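Zwischenstand Zolholm, und warum ich jetzt doch wieder mit der Hand schreibe

Kurz vor elf, Tee kalt, ich tippe das schnell runter bevor ich es wieder liegen lasse. Drei Leute haben gefragt, ob der Roman noch lebt. Ja. Lebt. Humpelt.

Für alle, die neu sind: Zolholm ist der Arbeitstitel, eine Insel, eine Fähre, zwei Schwestern, ein Haus, das verkauft werden soll. Angefangen im vorletzten Winter, dann Umzug, dann Job, dann lange nichts. Seit Juni wieder dran. 275 Seiten im Ordner, davon brauchbar vielleicht die Hälfte. Eher weniger. Kapitel vier ist eine Katastrophe, dazu gleich.

Erstmal das mit dem Tagespensum. Ich hatte mir ja 1.000 Wörter am Tag vorgenommen, weil das alle machen. Hat elf Tage geklappt. Dann lag ich einmal mit Kopfweh im Bett, am nächsten Tag wollte ich 2.000 nachholen, hab 50 geschafft und war so sauer auf mich, dass ich den Rechner eine Woche nicht aufgeklappt habe. Eine Woche! Wegen einer Zahl, die ich mir selbst ausgedacht hab.

Jetzt also anders. Eine Stunde morgens, vor der Arbeit, Küchentisch, Heft. Kein Zählen. Wenn nach der Stunde nur ein Absatz dasteht, steht da ein Absatz. Fertig. Abends tippe ich ab und ändere dabei schon das Gröbste. Das Abtippen ist überhaupt das Beste an der ganzen Sache, weil man die schlechten Sätze einfach nicht abtippen will. Die Finger weigern sich. Ich hab so bestimmt schon drei komplette Wetterbeschreibungen verloren und keine davon vermisst.

Heft übrigens kariert. Liniert macht mich nervös, blanko wird schief. Kuli, nicht Füller, der Füller schmiert wenn ich schnell werde (Linkshänderin, bekanntes Elend).

So, Kapitel vier. Da kommt Marit mit der letzten Fähre an und ihre Schwester holt sie nicht ab. Eigentlich simpel. In der ersten Fassung stand sie zwei Seiten am Anleger und dachte nach. Über die Kindheit, über den Vater, über das Licht. Zwei Seiten Licht! Rüdiger Tiedemann, der das Ganze freundlicherweise gegenliest und dafür mit Pflaumenkuchen bezahlt wird, hat an den Rand geschrieben: „Hat sie keinen Koffer?“ Mehr nicht. Und er hatte natürlich recht, sie hatte keinen Koffer, keine nassen Füße, keinen Hunger, nix. Sie war einfach nur ein Kopf auf einem Steg.

Zweite Fassung: Koffer dabei, Rolle kaputt, sie muss ihn den Weg hochschleppen. Schon besser. Aber dann kam mir der Nachbar rein, der sie mitnimmt, und der Nachbar hat geredet. Und geredet. Ich mag ihn, er ist lustig, er hat eine Meinung zu Kartoffeln. Aber nach fünf Seiten war Marit immer noch nicht am Haus und der Nachbar wollte von seiner Scheidung erzählen. 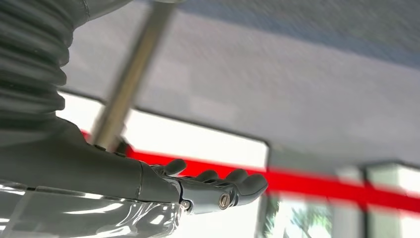 Dritte Fassung dann ohne Nachbar. Tat weh. Hab ihn in eine Datei namens „Reste“ kopiert, da wohnt er jetzt mit einem Hund und einer kompletten Beerdigung zusammen. Marit läuft allein hoch, kommt im Dunkeln an, die Haustür ist offen, die Schwester schläft auf dem Sofa. Ende Kapitel. Kein Gespräch. Das Gespräch kommt erst in fünf, beim Frühstück, und da dürfen sie sich dann wegen der Butter streiten, obwohl es um das Haus geht.

Ob das so bleibt, weiss ich nicht. Fühlt sich richtig an, aber das hat Fassung eins auch getan.

Was mir gerade hilft, ungeordnet:

Laut lesen. Peinlich, ja. Besonders Dialoge. Wenn ich beim Vorlesen anfange, eine Stimme zu machen, ist der Dialog zu dick aufgetragen.

Vornamen sparsam. Ich hatte eine Seite, da sagte in jeder zweiten Zeile jemand „Marit“. So redet doch keiner mit seiner Schwester.

Mitten im Satz aufhören. Den Tipp kennt jeder, ich hab ihn immer für Quatsch gehalten, funktioniert bei mir aber an vier von fünf Morgen. Am fünften weiß ich nicht mehr, was der Satz sollte, und muss ihn streichen.

Was nicht hilft: Schreibratgeber lesen. Hab mir im Frühjahr zwei gekauft und sehr viel unterstrichen. Der eine will eine Heldenreise, der andere warnt vor der Heldenreise. Beide stehen jetzt unter dem wackeligen Regalbein, also nicht ganz umsonst.

Auch nicht geholfen: Recherche um halb eins nachts. Ich weiß jetzt ziemlich viel über Fährfahrpläne auf kleinen Inseln und brauche davon genau eine Abfahrtszeit. 19:40. Steht im Text. Für den Rest interessiert sich im ganzen Buch kein Mensch, nicht mal der Nachbar.

Dann noch die Namensfrage, die mich viel zu lange aufgehalten hat. Zolholm heisst die Insel, das stand von Anfang an fest. Aber der Ort am Festland hieß erst Wakden, dann Marncombe, dann wieder Wakden. Marncombe klang nach Teestube und Mord im Pfarrhaus. Wakden klingt nach Wind und einem Supermarkt, der um sechs zumacht. Also Wakden. Leider hab ich beim Suchen-und-Ersetzen irgendwas falsch gemacht und jetzt gibts auf Seite 112 jemanden, der „aus Wakdener Marncombe“ kommt. Wird noch gefixt. Oder ich lass ihn, klingt irgendwie adelig.

Die Maklerin heißt Baluyot, die taucht ab Kapitel sechs auf, und auf die freu ich mich am meisten. Sie ist die Einzige in dem Buch, die weiß was sie will. Ich hatte sie erst als Bösewichtin geplant, so mit Aktenmappe und spitzen Schuhen, aber sie wird mir beim Schreiben immer sympatischer. Sie hat recht mit dem Dach. Das Haus braucht wirklich ein neues Dach, und die Schwestern können es sich nicht leisten, und das sagt halt mal jemand.

Nächster Schritt also: fünf fertig abtippen, dann sechs im Heft anfangen, ohne zurückzublättern. Das Zurückblättern ist bei mir das eigentliche Problem. Ich les „nur kurz“ den Anfang nach, finde ein schiefes Komma, und dann ist die Stunde rum und ich hab das Komma zweimal rein und einmal raus gemacht.

Rüdiger kriegt das nächste Paket, wenn sechs steht. Er hat schon nach dem Kuchen gefragt, Pflaumen sind aber noch nicht so weit, es wird wohl Rhabarber aus der Truhe.

Ach so, und wegen der Kommentare: die Frage nach dem Kuli kam mehrfach. Ist ein ganz normaler aus der Schublade, blau. Mine fast leer. Muss morgen neue holen.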